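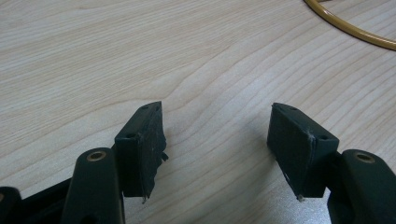
3.2 Work surface and cable placement

The tables in the Loralska study were surveyed for the visibility of small objects and cables against the surface finish. A pale wooden top with a strongly marked grain was treated as a separate class, as in Figure 4. The grain in this class runs diagonally in long lines, and toward the middle of the table it bends into contours resembling stretched rings. An orange-yellow cable lies flat in one corner of the same view and casts a faint shadow along its lower side.

Figure 4. Wooden tabletop with diagonal grain; cable at upper right.

Participants were asked to locate a cable on the table and to report its path from one edge to the other. Of 714 trials, 300 used tops with marked grain and the remainder used plain tops of uniform color. Search was slower on the grained tops when the cable followed the direction of the grain, and the effect was largest for cables in the yellow and tan range. Dark cables showed no reliable difference between the two classes.

Lighting was not varied in this part of the study. Overhead lamps stayed at one setting throughout, and a soft sheen on the surface was accepted as normal for office and home use. Tops with a high-gloss finish were excluded after the pilot held in September – reflections there made the reports too inconsistent to score. A further 78 trials were dropped from the timing analysis for incomplete reports, all of them on plain tops.

The grain angle was measured against the long edge of each table. Where the lines curved, the angle was taken at the point nearest the cable, and the curved region was coded separately. This coding follows the Quezada protocol with one change: knots and rings are scored as a single category.

Related items
Edge contrast on laminated desks: the Zovville survey
Cable routing in shared workrooms, Daltusstead
Surface sheen and search time: a short report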